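The Ellness Robot Teaching Program has opened its new series of kitchen tasks. This thread sets out how the work is being done and what partners may expect from it. (1/8)

The series covers simulated household kitchens only. Operators at our Pusier and Mussa sites guide the arm by remote control, and every session is saved as a complete record of joint positions and gripper commands. (2/8) 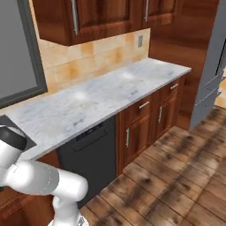

Demonstrations are the basis of the entire program, and each operator completes 12 practice sessions before any recording is accepted. Early sessions deal with reach and posture alone. A bare marble countertop with a dishwasher set beneath it gives new operators a long, clear edge to judge distance against. Objects are introduced at the next stage. (3/8)

As of January 13, 2024, the series holds 1,843 accepted demonstrations. A further 317 were set aside on review, mainly for long pauses or for abrupt corrections by the operator. Rejected sessions are kept in a separate archive and are not used in training. (4/8)

Sink tasks have proved the most demanding to teach. Operators are asked to approach a faucet slowly, to keep the elbow high and to stop before contact if the wrist angle is in doubt – a second attempt is always preferred to a forced one. (5/8) 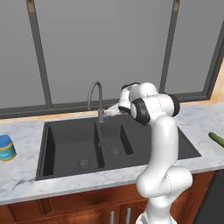
Does an operator need a background in robotics? Prior experience is not required. Applicants complete a training course of 5 days, followed by the practice sessions described earlier in this thread. (6/8)

Hand guiding, in which the operator moves a physical arm directly, remains in use at Jetutitz. Those recordings follow the same naming rules but are stored apart from the simulated series – please do not merge the two when preparing a submission. (7/8)

The next group of operators begins in March. Partner institutions should send their lists of candidates through the usual program office, with preferred site and available hours stated for each candidate. (8/8)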